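Horkell Wet-Bench Handling Kit, by Bosix

Sold as "compliant out of the box." No gripper is, whatever the box says. Robot safety rules look at the finished setup: arm, fingers, bench, load and the people walking past. We sell the kit because the parts are decent, and the sticker on the carton earns it no extra points from us.

In the kit
Finger pads (4), wrist cable clips (13), printed task sheet, log book with 50 pages.

What the sheet gets right
It makes you write down every object before the first run, soft ones included. Zamex leaves cloth out of its own sheet – a strange choice, given how easily fabric ends up between fingers. It also asks for a fresh check whenever the tray or the bench changes.

What we doubt
The claim that 5 clean runs prove a task safe. They prove 5 runs. Yalçınkaya prints the same line in its manual and gives no source either.

At the bench

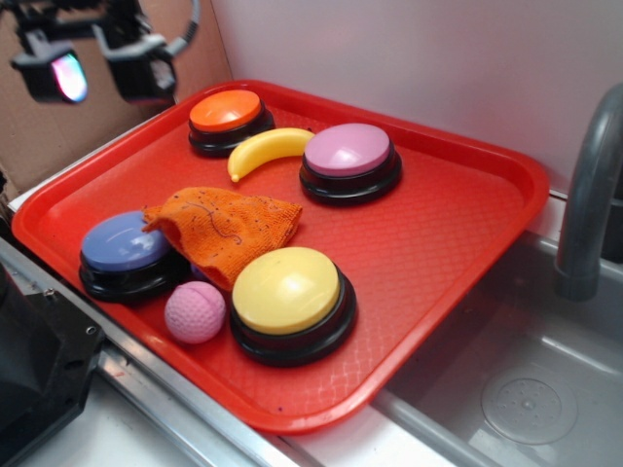
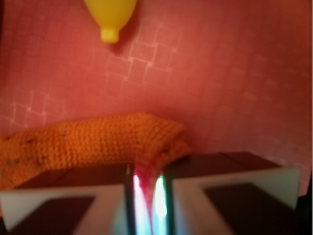
Red tray beside the sink, with push buttons, banana, ball and orange cloth, in the first view and the last one down. 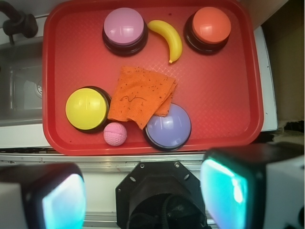 Before you order
Check your wrist flange against the drawing. Pads are not returnable once fitted. A risk assessment is not included and we don't sell one.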